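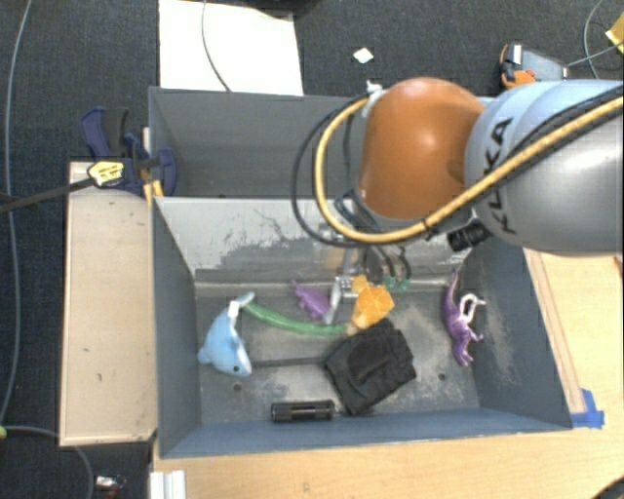

Week 4 notes: picking from clutter (Gestar bin task)

Setup: two bins, one arm, mixed toys and household bits. Policy gets the image, outputs a grasp point + angle. No object models, no labels.

Training: 581 logged grasps, self-supervised. Success = somthing still held after lift. Holdout 301, all unseen objects.

Why soft things are hard: plush and cloth fold, so the depth edge moves once the finger touches. Rigid baseline (Lustow) assumes it doesn't. See Alaoui notes, section 2.

Known weak spot: objects lying across each other. Lift one, drag the other. Counted as success, argue about wether it should be.

For March: read section 2, bring your own failure metric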